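I have a new favorite box, and I'm going to talk about it for a while, so get comfortable!

Back in September I wrote that the snack drawer was beyond help. Tea bags under the crackers, half a packet of something in the corner, and 121 rubber bands (yes, I counted, it was raining). I tried dividers from Garero and they slid around every time the drawer opened. I tried one big bin, and everything small sank to the bottom and stayed there until spring cleaning.

So now I'm going the other way. Small boxes with lids, one kind of thing in each, all lined up where I can grab them. The first one is pink, a lovely dusty pink with rounded corners and a little white latch on the front, and the lid stands up by itself while you fill it. I can't tell you how much I enjoy that part. Little packets go in first, starting at the back right corner and working forward. 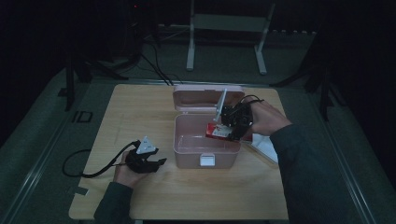 Corner first is a mistake if your packets are different sizes, according to a comment left by Shehu Pantry Notes under my last post: lay the biggest ones flat in the middle and let the small ones fill in the sides, or the lid will pop back up on you within a week.

I tried it that same evening and okay, fair point. My biggest packets did sit better in the middle. But I like being able to see the front of each one, so I've gone with a mix. Big ones in the center, the small ones standing along the back wall with their labels facing me, and a gap left at the front so I can get two fingers in. It closes with a nice click.

The other thing I've changed is where I do all this. I used to sort on the kitchen counter, squeezed in between the kettle and the toaster, and I'd give up halfway. A bare table is so much better. You can spread out, push the finished things to the far side, and see right away what doesn't have a home yet. The pale wood helps too, because even tiny stuff shows up on it.

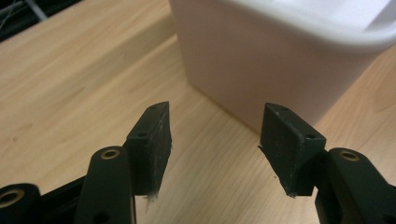 Then there's the wiping down, which I always want to skip and never should. Dust and crumbs love the grooves around a latch. I use a dry paintbrush for those (an old one from the Rametmont craft fair, still going strong) and a damp cloth for everything else, and then the lids stay open for 18 minutes while I have coffee.

Next up is the sewing stuff, and after that the batteries, and then maybe I'll be brave and open the cupboard over the fridge. If you have a box you love, tell me about it in the comments. I want to hear everything!

Related posts
The snack drawer is beyond help
Denemus jars, one year on
Small shelves for awkward corners
What I keep by the back door

Contact | Copyright, all rights reserved | Back to top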